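Wodolbridge Clothes Swap - Frequently Asked Questions

When is it?
The last Thursday of the month, doors at 6 p.m., upstairs at the Sidier Building. We skip March, when the hall belongs to the seed people and they do not share.

What does it cost?
Two dollars at the door. That goes to the rent and to replacing coat hangers, which leave with our guests at an impressive rate.

What can I bring?
Clean, wearable clothes for adults and kids. Bright colors go fast, whatever you may have heard about this town and beige.
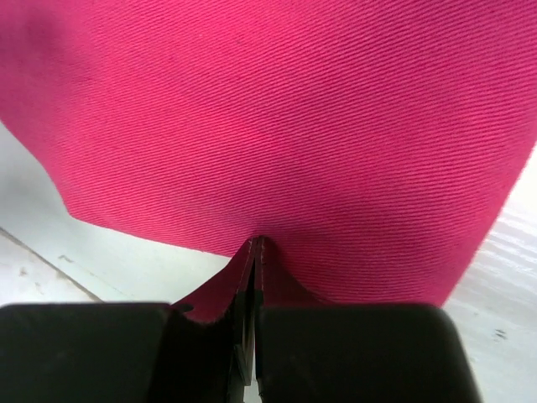
What can't I bring?
Underwear, swimsuits, single socks, and anything with a 5K you didn't run printed on it. We have 97 of those shirts already.

How do tokens work?
You get one token per item we accept, and one token buys one item. A winter coat counts as one item. So does a tank top. Yes, people have noticed.

Do I need to iron things first?
No. Wash it, empty the pockets, and close the zippers so they don't chew on their neighbors.
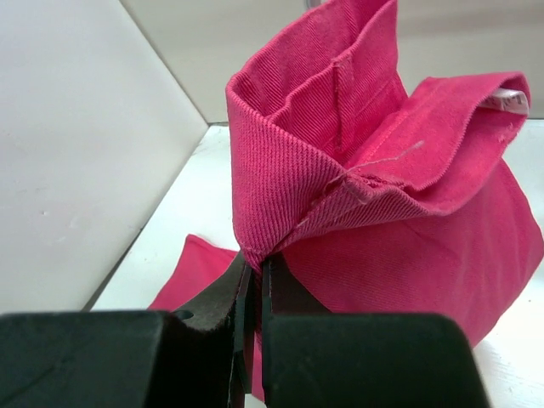 If a button is missing but you have it, pin it to the label in a small bag. Somebody at the mending table will probably sew it on while complaining about the thread.

How do I know what size something is?
Trust the label a little and the mirror more. There are two changing booths with curtains from Akgül Fabrics, and they close most of the way. 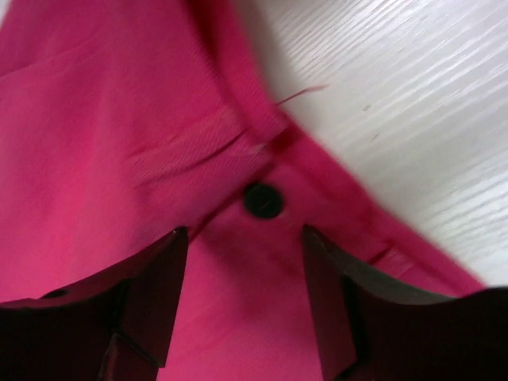 Bright pink, still looking for a home.

Can I use my tokens next month?
Yes, for up to six months. Lost tokens can't be replaced, and neither can ones that went through the wash, so please check your jeans.

What happens to the leftovers?
They go to the Plokine thrift store, which takes up to 200 pounds a month from us. Last month we had 232, so several of us now own more cardigans than we planned. 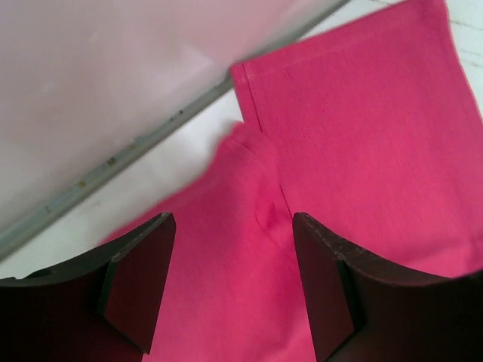

Anything stained or torn goes in the rag bin by the stairs. Please put it there yourself and don't slip it back on the rack - we do check.

Is there parking?
Behind the building, after 5:30 p.m. The meter out front will happily take your money all night, but it isn't required to.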